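Wodmont Home Cooks, minutes, February meeting

Opened at 9 with a full room, which was lovely! First up was vinegar. We tried 2 cider vinegars, one from Dralby and one from Tralov, and the Tralov won easily — so bright and appley. 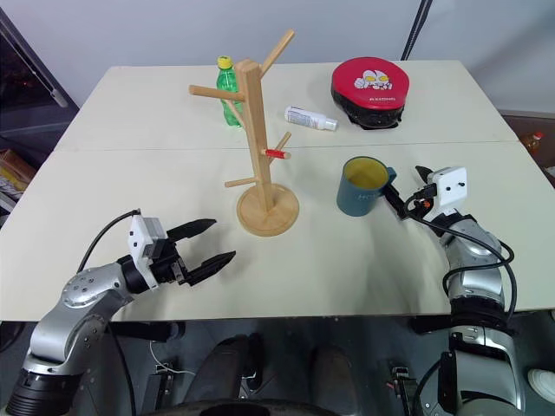 One member thought the Dralby would do better in pickles, where the sharpness helps. Good point, and we'll test it on onions on Monday.

Abdella malt vinegar put off to next time. Closed at 10.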